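Tredard bin-picking cell

By Adeel Kazmi
Last updated in May

The Tredard cell is a single-arm bin-picking station used for grasping trials at the Ellby workshop. It consists of a KUKA arm fitted with a metal gripper, an open grey bin and a fixed camera that views the bin and the wrist. Upkeep follows a short written routine known as the Moffat sheet, named after the room where the cell was first assembled.

Setup

The bin is clamped before the arm is powered. A bin that has shifted even slightly puts the gripper fingers off target, and the camera calibration has to be repeated. Calibration uses 59 arm poses and is accepted when the mean error is under 6 pixels.

Household and office items are then placed in the bin by hand. The set is changed between runs, and soft, round and narrow items are mixed so that no single grip suits all of them.
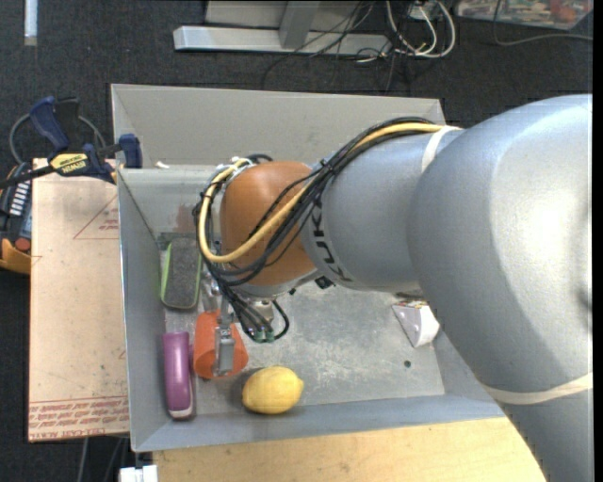
Cabling is the part of the cell that needs the most attention. Lines to the gripper run outside the arm and are held by straps, with enough slack left at the wrist for a full turn. Too little slack pulls on the connectors – too much lets a loop catch on the bin wall. Straps are checked every 199 picks and replaced when they begin to slide.

Repairs

Most recorded faults have been at the wrist connectors. The longest run without a stoppage is 632 picks. After any connector is replaced, the arm is turned through its full wrist range at low speed with the bin removed.

A second cell, Mimlow, uses the same sheet with a shallower bin.

Contact the editors | Copyright Ellby workshop notes | Back to top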